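Larkeck Plush Blanket, Queen Size: Review After One Winter
By Telma Quiroga, 5/28/21

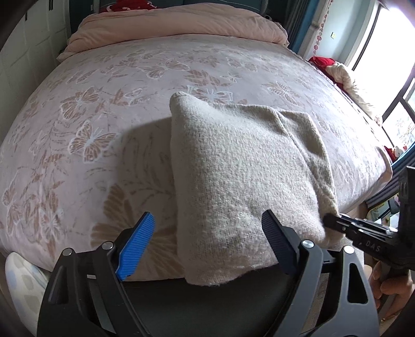
Does a plush blanket stay soft after a lot of washing?
Softness depends mostly on heat. Polyester plush washed cold and dried on low keeps its feel for a long time. High dryer heat melts the tips of the fibers slightly, and after that the blanket feels scratchy and no fabric softener will bring it back.

I have used the Larkeck on my own bed since the fall and washed it 20 times. It went in cold on the gentle cycle with half the usual detergent. The first two washes filled the lint trap, so clean the trap halfway through drying. After the third wash there was very little lint.

The pile is still soft on the top side. The underside has flattened where I sit to put my shoes on. Brushing it with a soft clothes brush while damp helped some.

Warmth is good for the weight. With the heat set low I used it over a sheet and added a comforter on the coldest nights. By late spring it was too warm for me on its own. I do not expect to use it in July.

The hem is a plain folded edge with one row of stitching. On mine the stitching came loose at one corner for the length of a finger. I sewed it back by hand in a few minutes. For the price I would have liked a double row.

Static was the main annoyance. In dry weather it crackled every time I pulled it back, and it picked up hair from everything. Wool dryer balls cut this down a little. A humidifier in the bedroom did more.

Before this I had the Hirthorpe fleece, a thinner blanket that dries in half the time. The Hirthorpe pilled badly by the end of its first season. The Larkeck has not pilled so far. If you share one small dryer with a large family, the Hirthorpe may still suit you better, as the Larkeck takes two cycles on low.

Storage: it folds down to the size of a bed pillow. Don't use a vacuum bag for months at a time. Mine came out with creases in the pile that took a full wash to remove.

Rating: 4 out of 5. One point off for the hem.

Comments (1)

Adeel Minhas: Same problem with the corner stitching on the twin size. No trouble with static here, but we are near the coast.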